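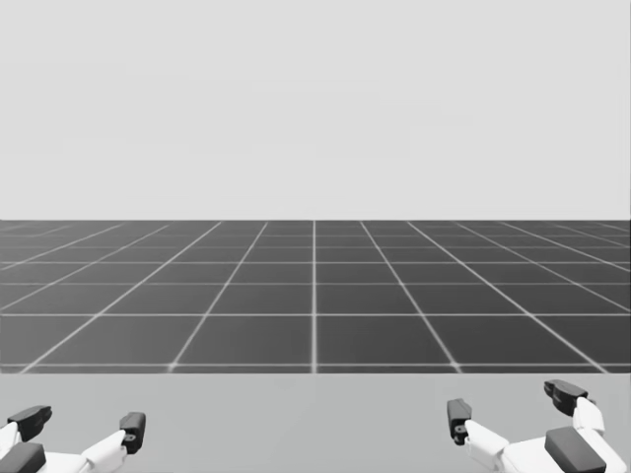
2 min read

The night shift at the Wevudik cannery in January runs 14 people, down from 21 in the summer. They start at ten, break at two, and for years they ate whatever they had carried from home. Most of it was cold.

Halldóra Mikkelsen worked that shift for eight years before she moved to the day kitchen. She began keeping a shelf of canned goods by the break room stove, paid for out of a coffee tin. Soup, beans, peaches, tuna. Anyone could open one. People who could afford it put a dollar in the tin, and the ones who couldn't left it alone.

"You want something hot at two in the morning," she says. "You don't want to cook it."

The shelf has since spread to three other workplaces in town. Oddsson, the boatyard, keeps one next to the tool cage. The bus depot on Narkard Street has one with a lock that is never used. At each place the same few items go first, and soup leads the list by a wide margin. Last winter Mikkelsen wrote down every can that left the cannery shelf and got to 612 before she quit counting.
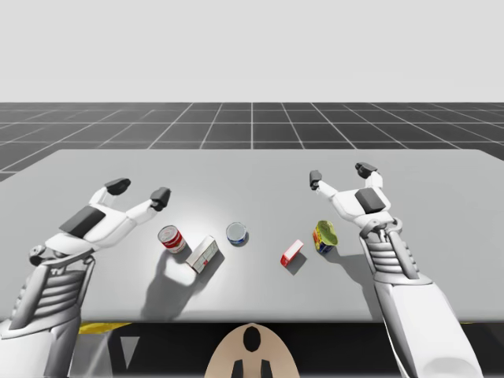 A can of soup among the groceries on the table.

Canned food still has a poor name with some cooks. Mikkelsen doesn't argue with them. She adds pepper, a spoon of vinegar and whatever greens are left over from lunch, and she rinses the beans twice. The peaches she leaves as they are.

The grocery store, Berkelus, sells her dented cans at half price. She checks the seams herself and sends back anything that bulges or leaks. Small dents on the side are fine — a dent on the rim is a reason to throw the can out.

She restocks in the late afternoon, before the shift comes in. The tin is emptied once a month, and lately it has covered the bill with a little left for crackers.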